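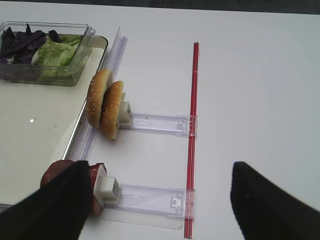

午饭时间应该还给吃午饭的人

阅读时间：8 分钟

我去年五月换了工作，从 Altisik 去了一家规模小得多的公司。面试的时候双方谈了工资、试用期、年假和加班，谈得都很细。午饭没有谈。合同上写着“午间休息一小时”，我签字的时候没有多看，对方也没有多讲。上班第一天，中午十二点过后，我站起来准备出去，发现整个办公室只有我一个人站着。其他人把饭放在键盘旁边，一边吃一边回消息。我坐了回去，打开抽屉找早上没吃完的饼干。

这件事我想了很久。从制度上说，我有一个小时。从实际上说，我有的是“如果你一定要出去，也没有人拦你”。这两样东西的差别很大，而大多数关于工作时间的讨论都没有碰到它。大家争论的是几点下班，周末要不要回消息，年假能不能休完。这些当然重要。可是一天当中最先丢掉的那一个小时，丢得安安静静，连统计都很难统计到。

我的看法是：午饭时间应当被当作真正的非工作时间来对待，写清楚起止，离开工位，不接会议，不回消息，由单位负责保证它不被占用。下面讲理由，也讲我听到过的反对意见。

先说它是怎么丢的。

在 Altisik 的头几年，午饭时间是看得见的。那时公司在一栋老楼里，隔壁就是一家叫 Tilell 的食堂，对外营业，附近几家单位的人都去。到了点，走廊里的灯会关掉一半，这是楼里的物业定的规矩，为了省电。灯一关，人就走了。打电话到别的部门也没人接，于是大家都不打。没有人为此写过制度，靠的是那半边灯和空了的走廊。

后来公司搬进新楼，灯是感应的，人在就亮。新楼里没有食堂，每层有一个茶水间，里面放了微波炉和冰箱。公司在搬迁通知里说，这样吃饭更灵活，各人可以按自己的节奏安排。我当时觉得挺好。以前在 Tilell 要排队，去晚了菜就剩得不多，有几样还总是咸。

灵活了以后，情况是这样变化的。有人十一点半吃，有人一点半吃，还有人两点才想起来。既然大家吃饭的时间不一样，中午就没有哪个时段是不能开会的。起初发会议邀请的人会在后面加一句“如果你在吃饭，可以带着饭来”。过了些日子，这句话不加了。再过些日子，中午成了最容易约到人的时段，上午和下午都排满了，只有十二点到一点是空的，日历软件会自动把它推荐给你。

我自己也发过这样的邀请。有一回为了赶一个项目，项目代号叫 Miranda，我连着好多天把碰头会定在十二点一刻。没有人提意见。现在回想，没有人提意见说明不了什么，那个组里有两个人刚转正，他们本来也不会提。

所以我不太相信“灵活”这个词。一段时间如果对每个人都不同，它就很难被任何人守住。上下班时间之所以还勉强算数，靠的是大家差不多在同一时候来，同一时候走，晚上七点发消息的人自己也知道晚了。中午失去了这个共同的边界，就只剩下个人去一次一次地拒绝，而拒绝是要花力气的，对新来的人、对临时工、对正在等评级的人来说，花的力气尤其多。

再说丢掉的是什么。

通常为午休辩护的人会说效率：休息好了，下午干得更快。这个说法我不反对，但我不想拿它当主要理由。用效率来为休息辩护，等于承认休息要先证明自己有用。哪天有人拿出一份报告，说在工位上吃饭的人下午产出并不低，那这一小时是不是就该交出去？我认为不该。那一小时不计工资，本来就归吃饭的人所有。他拿去吃饭，拿去睡觉，拿去坐在花坛边上看手机，都不需要向谁汇报效果。

这一点在账上其实很清楚。我原来的合同写的是每天在岗九小时，计薪 8 小时，中间那一小时不给钱。如果我在那一小时里开了会，公司就用了它没有付钱的时间。一个星期 5 天都这样，就是 5 个小时。换成晚上加班，多数人会觉得应当记下来，应当有个说法。换成中午，就没有人记。我问过从前的同事，有没有谁把中午的会报成加班，得到的回答是一阵笑。

钱之外还有别的。
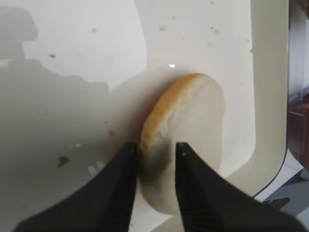

吃饭这件事本身是需要时间的，这话听起来多余，可是很多单位的安排就是当它不需要时间。我在工位上吃了大半年饭，后来叫我描述前一天中午吃了什么，经常说不上来。我知道花了多少钱，知道是从哪家点的，味道没有印象。周末在家就不一样。拿半个切开的圆面包，切面是浅浅的乳白色，边上一圈薄薄的皮烤成金黄色，有的地方还起了一点碎皮，这么普通的东西，坐下来看着它吃，能吃出面包心和皮是两种味道。上班的日子我买过很多次同样的面包，一次也没有注意过。我没有变得更挑剔，买的也不是更贵的，差别只在于周末吃的时候手边没有别的事。

有人会说这是小事。我同意，单看一顿是小事。但一个人工作几十年，工作日的午饭占了他清醒着吃的饭里很大的一份。如果这一份全都是在看邮件的时候咽下去的，我觉得损失不小，虽然很难说出损失在哪一天发生。

还有就是同别人一起吃饭。这方面我要说得谨慎一些，我知道不少人并不想和同事吃饭，他们中午最盼望的就是一个人待着。我自己有一半的日子也是这样。我不主张集体午餐，更反对那种由部门组织、每人发一盒饭、饭后顺便讲几句工作的所谓团建午餐，那是会议。我主张的是有一段公共的空白，想聚的人聚得起来，想独处的人也能独处。现在的办法两头都做不到：想聚的人凑不齐时间，想独处的人走不开工位。

在 Tilell 的那些年，我跟隔壁单位的几个人拼过桌，只知道他们做管道检测。我们谈过的东西包括房租、牙医、哪条路在修、孩子上学要交哪些材料。这些信息对我都有用，有一回还省了我跑一趟冤枉路。换到新楼以后，我再没有在工作日中午和本公司以外的人说过超过两句话。

现在说反对意见。我听过的主要有几种，我觉得都值得回答。

第一种说，我宁可中午不休息，早点下班。这是最有道理的一种，尤其是家里有小孩要接、或者住得很远的人。少休半小时，早走半小时，对他们来说很实在。我不想替他们决定。但是要把话说完整：这样的交换只有在真能早走的时候才成立。我见过的多数情形是中午不休息，晚上也没有早走。原来说好的交换，只兑现了一边。如果单位愿意写明，谁选择缩短午休，谁就在几点几分离岗，之后不再安排工作，那我没有意见。不愿意写明的，就不要拿这个理由来说服别人。

第二种说，有些岗位停不下来。医院、车站、客服、厨房都停不下来，这是事实。可恰恰是这些地方，很多早就有轮换的办法。我有亲戚在医院化验室工作，她们中午分两批，前一批回来了后一批才走，谁替谁写在墙上。她的午饭时间比我短，但那是真的午饭时间，走开了就有人顶着。坐办公室的人工作并没有那么紧急，却常常连轮换都没有，理由是反正大家都在。我觉得“停不下来”这句话，在办公室里说得太轻易了。我经手过的中午会议，推迟一个小时会出问题的，我一次也想不起来。

第三种说，这要靠个人，你自己学会说不就行了。我对这种意见最没有耐心。一个制度问题交给个人去解决，结果就是胆子大的、资历老的人有午休，其他人没有。我在 Altisik 的最后两年已经算老员工，中午出去散步没有人会说什么。我手下的人不出去。我跟他们讲过，你们也可以去。讲完我自己去了，他们还是坐着。当时我以为话说到就行了，现在看，我应该做的是把那个时段的会全部取消，并且在十二点以后不再给他们发任何东西。发了消息再附上一句“不急，吃完饭再看”，对方已经看见了。

第四种意见来自管预算的人：留出吃饭的地方要花钱。这倒是真的，租金按面积算，一间只在中午用的屋子看上去很浪费。可是公司愿意为一年用几次的大会议室付租金，也愿意在前台后面留一面什么都不放的墙。钱花在哪里，反映的是觉得什么事情要紧。况且也未必非要有食堂。附近有能坐下来吃饭的地方，时间又够走过去再走回来，就行了。我现在上班的地方，出门走 100 米有一家叫 Sania 的小店，卖面和夹肉的饼，里面有几张桌子。店里中午的人不多，多数人是来取外卖的，取了就走。老板把靠窗的桌子撤掉了一张，用来放等人取的袋子。

那张撤掉的桌子让我想到另外一件事。午休没有了，受影响的还有公司外面的一圈。街上能坐下来的店越来越少，剩下的也在改成窗口。等到哪一天大家又想出来吃饭了，外面可能没有地方可坐。Tilell 在我们搬走之后又开了一阵，后来关了。我不能说是因为我们搬走，那一片搬走的单位不止一家。总之现在那里是一个停车收费处。

我的主张具体起来并不复杂。

一，单位定一个统一的午间时段，长短可以商量，但起止要写在纸上。需要轮换的岗位写明轮换的办法。

二，这个时段里日历默认锁定，任何级别的人都不能往里面放会。确有急事要占用的，按加班登记，由发起占用的人去填单子。我特别看重后面这一点。现在占用别人午休的成本是零，填一张单子虽然麻烦不大，但足够让人想一想这个会是不是非得现在开。

三，工位上不吃饭。这一条我知道会招人讨厌，我自己几年前也会讨厌。理由是只要人还坐在工位上，别人就默认可以找他。办公室要么提供另外的桌子，要么给够出去的时间。至于键盘里的碎屑，那是附带的好处。

四，带头的人先离开。级别最高的人如果十二点还坐着，前面几条都是空的。

我把前两条写成一页纸交给了现在的公司，落款是 2023年3月3日。得到的答复是会研究。过了几个星期，日历上多了一个灰色的色块，标题叫“午间建议免打扰”。“建议”两个字我不喜欢，但有总比没有强，至少日历软件不再把那个时段推荐给人了。会还是有，少了一些。

有一个同事对我说，他觉得我在这件事上花的心思多了一点，公司里有比午饭严重得多的问题。他说得对，确实有，工资就是一个，人手不够是另外一个。我的回答是，人手不够的问题恰好被午休遮住了一部分。假如每个人每天都白白多干一小时，账面上看人手就是够的。把那一小时拿回来，缺多少人才看得清楚。管理的人如果真的想知道自己的队伍能做多少事，应该比我更希望大家中午都走开。

我也想过，我的想法是不是出于对老楼的怀念。有可能有一点。但是老楼的冬天很冷，电梯常坏，Tilell 的汤确实咸，这些我都不怀念。那时候的好处只有一样，到了中午，大家都知道现在是中午。

现在我每天十二点十分离开座位，手机放在抽屉里。头几个星期回来以后，屏幕上会有几条消息，最早的一条后面跟着问号。近来少了，找我的人改成一点以后再找。有一位坐在我对面的同事也开始出去，我们并不一起走，他往左，我往右。天气好的时候我买了饼在外面吃，下雨就去 Sania 坐着，那里靠墙的桌子一般是空的。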